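The Lilleo is a countertop sev press, sold in this country by Divgate and made, according to the leaflet, at their Rosenthal works. I bought it to replace a brass hand press that belonged to my aunt and had worn so badly at the thread that dough came up round the plunger as often as it came out of the bottom. This review covers making sev, gathia and a basic chivda at home with it. I paid for it myself, £31 from Zavanance, plus postage.

I'd been buying namkeen by the bag for years and still do. The shop version is the standard I judge mine against, so the comparison comes up a lot below.

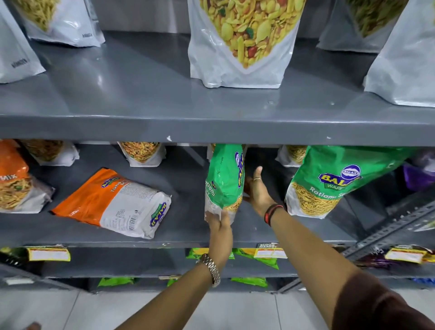
*Page last changed: 2020-11-08*

## What you get

The box holds the barrel, the plunger with its crank handle, a screw-on base ring and six discs. Three of the discs are round-hole in fine, medium and thick, one is a star, one is a flat slot for ribbon, and the last has a single large hole for gathia. There is a small brush for cleaning the holes. The leaflet is one folded sheet and its recipe leaves out the oil in the dough, so ignore it.

The barrel is stainless steel and takes 400 g of dough if you pack it well. The discs are thinner than the ones in the old brass press. The fine disc has a slight bow in it after a year, though it still seats properly in the ring.

## In use

My standard dough is gram flour, a little rice flour, salt, turmeric, ajwain, hot oil and enough water to make it soft and slightly sticky. Too stiff and you will feel it in your wrist by the second turn. The crank is geared fairly low, so it goes slowly, but it needs much less force than a straight plunger. Everett Villanueva, who borrowed mine for a fortnight, has arthritis in both hands and managed a full barrel without stopping.

Medium sev comes out even and doesn't break up as it falls. Fine sev is fussier. Any lump in the flour blocks a hole, and a pinch of ajwain that hasn't been ground will block several. I now grind the ajwain, steep it in warm water and strain it before it goes anywhere near the dough. Sieve the flour twice.

The star disc is for chakli and works well on a rice flour dough. I have used the ribbon slot only a few times. The ribbons came out thick in the middle and ragged at one side, and they fried unevenly as a result.

Gathia is where the press does best. The single hole gives a smooth rope that you can cut with a knife as it comes out, and with a pinch of bicarbonate and plenty of black pepper it fries up light.

## Cleaning

Soak the discs straight away. Gram flour dough sets hard, and the brush supplied is too soft to shift it once it has. I use a wooden cocktail stick. The barrel can go in the dishwasher but the crank can't — there is grease in the gear housing, and Hiba Azar lost hers to a hot wash.

## Faults

- The base ring cross-threads easily. Turn it backwards until it drops, then tighten.
- The handle knob works loose and needs a screwdriver every few weeks.
- The rubber feet on the stand mark a pale worktop.
- Spare discs are sold only as a full set.

## Against the shop packets
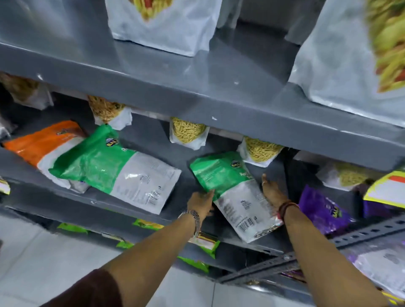 **Is it cheaper than buying ready-made sev?**

Slightly, if you make it often and strain and reuse the oil once, but if you only want a bowl now and then the packets cost less.

Texture is closer than I expected. Mine is a little harder than the bought kind and loses its crispness sooner, so I keep it in a tin and finish it within 20 days. For chivda I still buy the flattened rice and the roasted peanuts and only make the sev that goes in. Frying poha at home without it going chewy is a separate skill and the press has no bearing on it.

## Who should buy it

Anyone who makes sev or chakli more than a few times a year, and anyone who struggles with a push-down press. For a single batch each December, an ordinary brass one from a good hardware shop will do the job and last longer.

I'd mark it four out of five. The ring thread loses it the fifth. Amos Dunleavy has the older model with the wooden knob and reports the same trouble with the ring, so it doesn't look as if Divgate have changed that part.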